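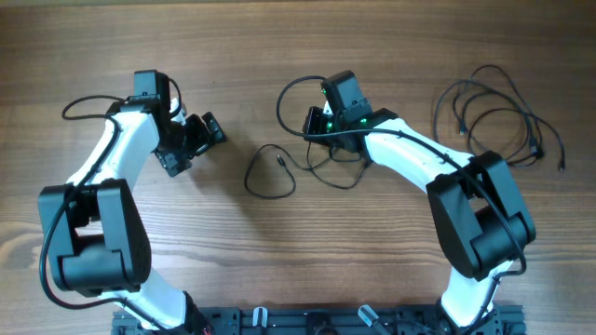

January, 7:40 a.m., before the phones

Glue log, continued. Batch 2 of the wheat paste is dead. I left it in the small fridge with the lid on crooked and it has grown a beard. Batch 1 is still fine, lid on straight, no lesson drawn.

Main business is the Tollier ledger. Account book, quarter leather over boards, text block sound, spine a disgrace. At some point a previous owner repaired it with what I am calling carpet tape until someone proves otherwise. Carrier came off dry with a spatula and some bad language. Adhesive stayed behind, brown and glassy on the paper linings, still tacky along the tail. Tried, in order:

Warm spatula, low. Lifted the tacky part, did nothing to the glassy part.
Methylcellulose poultice, 20 minutes under film. Softened the old animal glue beautifully. I did not want the old animal glue softened yet.
Crepe eraser. Slow, works, my thumb has filed a complaint.

So crepe eraser it is. Head half of the spine done by noon, tail half by the time the light went. Linings under it are printed waste, two layers, some sort of seed list. Mirjam wants them kept in place if they'll hold. They'll hold if I stop poulticing them.

Foliation: the ledger is numbered to 706 in one hand and the last number is a lie. The clerk skipped from 419 to 430 and never looked back. Have written this on the treatment sheet so the next person doesn't spend an afternoon hunting for ten missing leaves, as I did.

Sewing. Four raised cords, three intact, the one nearest the head broken at the front joint. Plan is to splice with linen, frayed out and pasted onto the board under the lifted leather. Leather lifting went better than expected on the back board and exactly as expected on the front, i.e. a flap the size of a thumbnail came away and now lives in a labeled envelope. It is the fourth envelope. Sikder used to say you could judge a binder by his envelopes and I have never worked out which way he meant it.

Toned tissue for the joints: first strip too orange, second too green, third looked right under the lamp and purple by the window. Fourth strip is the first strip with a wash of umber over it. Going with that. Recipe on the card in the tissue drawer, under "brown, the good one," next to the three other cards that say the same thing.

Humidity: 70 percent on the dial over the sink, which I don't believe, and the dial by the press agrees with nothing. If it is true, the boards need longer under weight than I've allowed. Left them in overnight with fresh blotters. Will change blotters first thing.

Job number is 2864 for the ledger AND for the Nomum hymnal, thanks to me. Hymnal is now 2864-B. Mirjam has been told. Mirjam sighed in writing.

To order: linen thread 25/3, Japanese paper (the heavier one, not the one that behaves like wet lettuce), bone folder to replace the one that went into the bin with the blotters.

Next on the ledger: splice the cord, reline the spine, put the envelopes back where they came from as far as anyone can tell. Box last. Measure for the box AFTER the rebacking this time. The Givotine atlas still doesn't fit in its box and is sitting on top of it like a cat.

5:15, swept up, paste brush soaking.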